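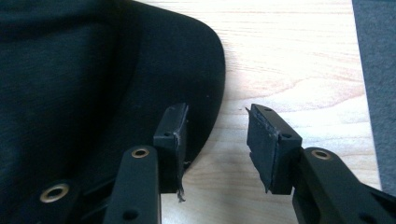 Fabric-covered chair pads collect more than the hard parts of a workstation do, and they are usually the last thing anyone cleans. The Hinddale office finished its seating check in March, and the notes below apply to any site with the same mix of upholstered chairs and wood desks. Dark upholstery makes inspection harder. On a charcoal-black weave, dust and skin oil blend in until light falls across the fabric at a low angle, and then faint lighter streaks may be only the weave catching the light. Check with a fingertip before treating anything as a stain. A pale speck on a padded rim should be lifted with tape first. Rubbing it pushes it into the weave.

Start with the vacuum. Use the upholstery head on low suction and work from the recessed panel outward to the rim, then follow the curve of the rim in one direction. The step between the panel and the rim holds grit and needs the crevice tool. Two slow passes are enough for a chair in daily use.

For wet cleaning, use the Nerberg fabric concentrate already in the supply cupboard, diluted at 5 ml per liter of lukewarm water. Put it on the cloth and keep it off the chair itself. Foam padding takes up water quickly and gives it back slowly, and a soaked pad can smell for days. Wipe, blot with a dry cotton cloth, and leave the chair out of use for up to 9 hours. Overnight is simplest.

Test first on the underside. If color comes off on the cloth, stop and report it. The Trerik chairs bought in the second order have a different dye from the first batch and two of them bled slightly during the test.

Desk edges

Padded parts that rub against a desk leave marks on both surfaces. Light wood finishes show a gray line along the edge where dark fabric touches them. A damp cloth with a drop of dish soap removes most of it; wipe along the grain and dry at once. Do not use melamine sponges on the desktops. They dull the finish, and the dull patch is more visible than the original mark.

Where the height can be adjusted, set the chair so that the padding clears the desk edge. Where it cannot, leave a hand's width between chair and desk at the end of the day.

Wear

Press the rim at its outermost point and release. Foam in good condition returns to shape right away. If a dent remains, log the chair number and the location of the dent. Loose threads should be trimmed flush and never pulled.

The cleaning and repair budget for the Hinddale and Quinlan sites has 2,558 left in it. Replacement pads come out of the same line — please report wear before ordering anything.

Lachlan Pryor, Facilities

Last updated: March

Comments

deskside_m: Does the 5 ml dilution apply to the mesh backs too?

L. Pryor: No. Plain water on mesh.

R.T., Quinlan: The tape trick worked on lint. It did nothing for dried correction fluid.

kb: Gray line on my desk came off with the soap. Took three wipes.

Contact Facilities | Copyright Hinddale Office Services | Back to top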